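Berkstead to Sort Plastic Bottles and Caps Separately Under New Collection Rules

Jan 17, 2023

Berkstead will change the way it accepts household plastics at the curb and at the Gratgate transfer station, the city's public works department said in a notice posted this week. Bottles, tubs and jars will remain in the mixed recycling stream. Caps and lids, which residents have until now been told to leave on, are to be removed and placed in a separate bag.

The change follows a review of material rejected at the Gratgate sorting line. According to the department, 9 percent of baled plastic from the line was downgraded last year by the buyer, Skukis, on the grounds of mixed resin content. Most bottles handled at Gratgate are made of PET or high-density polyethylene. Most caps are polypropylene. The two can be separated in a float tank after shredding, but Gratgate has no tank and sells its bales whole.

Under the current contract, a bale must be at least 78 percent single-resin by weight to be paid at the base rate. Skukis has told the city that the threshold will move to 79 percent at renewal. The department's notice describes the increase as small but says that several of last year's loads would have missed it.

Residents will be issued clear bags for caps and lids, to be tied and set on top of the recycling cart. Pump heads and trigger sprayers contain metal springs and should go in the trash. Metal lids from glass jars go in the cart with cans. Foil seals are to be peeled off and thrown away.
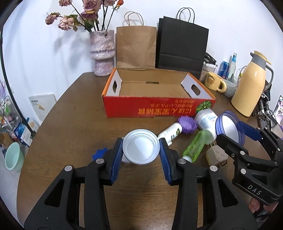

Songül Canpolat
Staff Writer, Local Government and Utilities

Color does not affect the sort. White, clear and tinted bottles are all accepted, as are printed bottles and those with paper labels. Full-length shrink sleeves should be cut off where possible, as optical sorters read the sleeve in place of the bottle beneath it. Bottles need to be empty and given a quick rinse, and should not be crushed flat. A flattened bottle tends to travel with the paper on the Gratgate screens.

Power adapters, chargers and cables are not accepted in either the cart or the cap bag. These are handled as small electronics and can be left at the counter inside the transfer station during regular hours at no charge. The department says cords are the most frequent cause of stoppages on the line, where they wind around the rotating discs and have to be cut away by hand with the power locked out.

Caps narrower than a bottle neck, such as those from eye drops and travel-size containers, pass through the screens and are lost with broken glass. They may be placed in the clear bag under the new rules. Bagged caps will be tipped into a dedicated container and will not go over the screens at all.

The rules take effect in 4 of the city's collection zones first, beginning with the streets north of Kurtuluş Park. The remaining zones are scheduled for September. Apartment buildings with shared containers will receive a wheeled bin for caps in place of bags, and property managers are asked to confirm the location of the bin with the department before delivery.

Collection days and cart sizes are unchanged, and there is no increase in the monthly fee. Crews will leave a printed tag on carts with caps still attached to bottles but will continue to empty them during the first season. The notice does not say what will happen after that period. A department spokesperson said the policy on repeat tags had not been written.

The cap material will be sold separately as mixed polypropylene and polyethylene. No buyer has been named. Until a contract is in place, the bags will be stored under cover at Gratgate, where one bay of the former salt shed has been cleared for the purpose.

Replacement bags can be picked up at the public works counter and at both branch libraries. Residents who are unsure of their zone can find it printed on the back of the most recent utility bill, below the meter reading.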